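Preguntas frecuentes sobre doblar y guardar camisetas

Respuestas de Mekdes Adugna, con añadidos de Obsa Teshome

¿De verdad hace falta doblar las camisetas?

Depende de para qué. Si vive solo y tiene sitio de sobra, amontónelas y no pierda la tarde. En un taller o una oficina donde la ropa pasa por varias manos sí compensa, y la razón es bastante prosaica: una camiseta doblada se encuentra antes. Lo de que doblar «ordena la mente» lo dejo para quien vende los cursos.

¿Qué método recomiendan?

El de toda la vida. Camiseta boca abajo, un lado hacia el centro, la manga hacia atrás, lo mismo con el otro lado y después por la mitad. Hemos probado también el pellizco de 2 segundos que circula en vídeo. Funciona con una camiseta nueva, lisa y de talla mediana. Con una lavada muchas veces sale un paquete torcido que hay que rehacer.

¿Sirven las tablas de doblar?

Sirven para que todas las piezas salgan del mismo ancho. Compramos una tabla Pumstead y la usamos un mes. Obsa la sigue defendiendo; yo la tengo detrás de un armario. Para una pila de 300 camisetas iguales no discuto que ayude. Para la colada de una familia, un cartón recortado hace lo mismo.

¿Se puede doblar sobre un escritorio?

Sí, si es largo y está limpio. Los cables son el problema habitual: se enganchan en el bajo de la prenda y arrastran lo que tengan conectado. Apártelos hacia el fondo antes de empezar. Una mesa blanca tiene la ventaja de enseñar la suciedad y el inconveniente de enseñarla siempre.

¿Y las prendas de varios colores?

Se doblan igual. Lo que cambia es que las costuras entre paneles pueden ser más gruesas y tiran de la tela hacia un lado. Guíese por los hombros y olvide las rayas y los cortes, que muchas veces no están rectos ni en fábrica. En las que tienen cuello, déjelo arriba y a la vista; así se distinguen de las demás sin deshacer la pila.

¿Es malo dejar la ropa en el respaldo de la silla?

Malo, no. Getachew Wako nos escribió en noviembre muy convencido de que deforma los hombros. Por una noche no he visto que pase nada. Por semanas, con una prenda pesada, puede ser. El inconveniente real es que la silla acaba siendo un armario y alguien tiene que sentarse.

¿Cajones, cajas o estantes?

Cajas en estante, si son todas iguales y llevan etiqueta. Sin etiqueta son un cajón peor. Las blancas quedan muy bien en el catálogo y obligan a abrirlas una por una. Tenemos unas Jallham que aguantan y otras de Import a las que se les soltó el asa. No saco conclusiones de dos compras.

¿En vertical o apiladas?

En vertical se ven todas, de acuerdo. También se caen en cuanto se sacan 2 o 3 y el cajón se queda medio vacío. Apiladas aguantan mejor, con la molestia de levantar las de arriba. Yo apilo.

¿Cuánto se tarda en coger práctica?

El folleto de Tamiru promete soltura en 45 minutos. No sé de dónde sale la cifra. Cuente con que las primeras le quedarán desiguales y no las planche por eso.

¿Puedo mandar una pregunta?

Sí, a través del formulario. Las lee Saqib Gilani y contesta cuando puede. Las de manchas no las respondemos aquí.
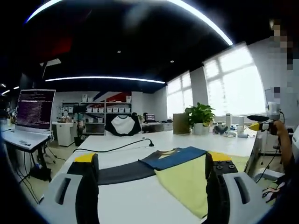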